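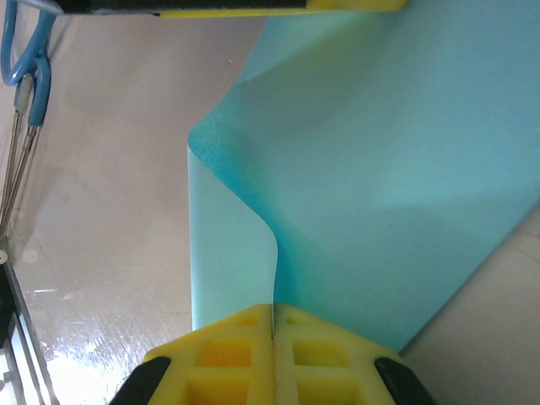
*Sheet material in teal-blue*

**Teal** is a colour between blue and green, usually darker than turquoise and less bright than cyan. It takes its name from the common teal, a small duck with a band of blue-green feathers around the eye. The bird's name is much older than the colour's, which came into general use in English in the early twentieth century.

## Range and naming

There is no single agreed shade. The web colour called teal is made from equal parts of green and blue light with no red, but paint and cloth makers use the word for a wide spread of tones. Those nearer to blue are often sold as teal-blue or petrol, and those nearer to green as teal-green or sea green. The Grimard shade book lists 246 blue-greens, of which 17 have the word teal in their names. In the Zadovwood range the same word covers several pale tints that other makers would call aqua.

Many languages have no separate everyday word for the colour, and speakers place it under either blue or green. Even among English speakers the border is unclear, and two people may give different names to the same sample.

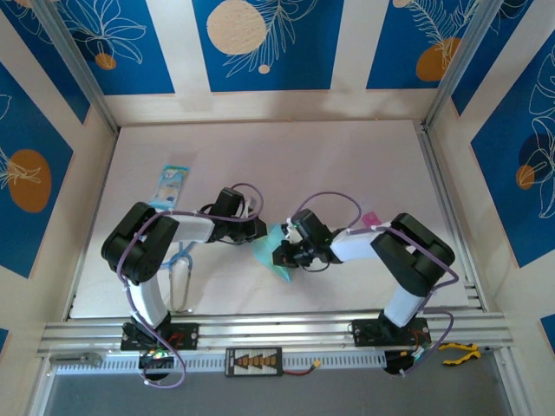 *Light teal-green material, crumpled, on a pale tabletop*

## Dyes and pigments

Before modern dyes, blue-green cloth was commonly made by dyeing twice, first in a blue vat of woad or indigo and then with a yellow plant dye such as weld. The yellow tended to fade sooner than the blue, so old hangings that were once green or teal now often look plain blue. Later pigments, among them the phthalocyanine blues and greens, hold their colour far better in light and are widely used in paints, inks and plastics.

## Use

Blue-green has a long link with hospitals. Operating theatres moved away from white cloth in the twentieth century, partly to cut glare and partly because green and blue are easier on eyes that have been looking at red for a long time. The colour is also common on the packaging of medical and washing goods, where it is meant to suggest cleanliness.

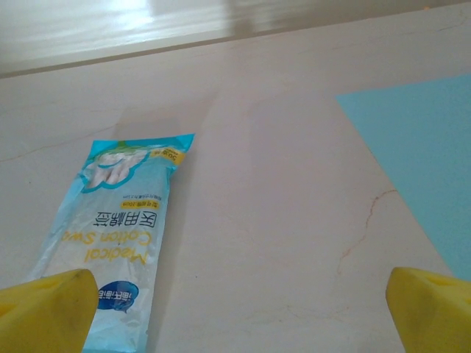

Melevance disputes this last point, saying that buyers "read pale blue as clean, and teal only when there is plenty of white beside it". In the Lüthi survey of bathroom goods, 86 of the packs studied used some form of blue-green together with white.

## See also

- Cyan
- Turquoise
- Verdigris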